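Hegarty Brick Care Kit: Finally, Something That Gets Along With Old Red Brick

Tested at home over one long winter, February included. Price paid: $52. 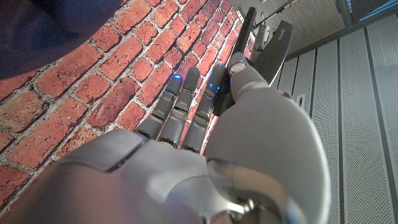
What you get

Two brushes, a scraper, a bottle of cleaner concentrate and a can of matte sealer, all in a cardboard tray that you'll want to keep because it holds the brushes upright while they dry. There's also a folded instruction sheet in very small print. I read it with my phone flashlight and then wrote the mixing ratio on the bottle with a marker.

I love red brick. I bought my place partly for the brick wall in the den, which a previous owner had painted over in one corner and smoked next to for years, judging by the smell on humid days. I'd already tried dish soap, vinegar and a wire brush from the garage (please don't, it left gray marks that took me forever to get out). So I went into this kit hopeful and a little worn down.

Cleaning

The wide brush is the star. The bristles are stiff enough to get into the rough face of the brick, but they don't chew up the mortar, and my mortar is soft enough that I can scratch it with a fingernail. You wet the wall first, brush the mix on from the bottom up, leave it 11 minutes and rinse with a sponge. The first rinse bucket came out the color of strong tea and I yelled for someone to come look at it!

The second brush is narrow, angled, and meant for the joints. It does fine. The handle is a touch short for my hand and I ended up wrapping it with some tape so I could bear down on it longer.

The cleaner barely smells. I had the window cracked and that was plenty for me, though I'd open it wider for the sealer.

The paint corner

The scraper took off the thick flakes, and the cleaner softened a little of what was left, but there's still a pale haze in the pores of the brick. The sheet does say this isn't a paint stripper, so no points lost. I picked up a tub of Trastard stripping paste for that part and I'll get to it when the weather is warm enough to have the doors open.

Sealer

I was nervous about this, as I can't stand shiny brick. It went on milky and dried flat, with the red a shade deeper than before, like it had been rained on an hour ago. Dust wipes off now with a dry cloth instead of grabbing lint. One can covered my wall with a single coat and not a drop more, so if yours is bigger than a small den, buy a second. They run $23 each.

Gripes

The cap on the concentrate leaks if you lay the bottle down. The gloves are sold separately, and you do need them. Mine were a leftover pair and split at the thumb on day one.

Would I buy it again

Yes, and I've already got my eye on the chimney breast upstairs. I used a Broline kit in my last apartment and it was okay, but that brush shed bristles all over the place and I was picking them out of the joints for days. None of that with Hegarty.

Rating: 9 out of 10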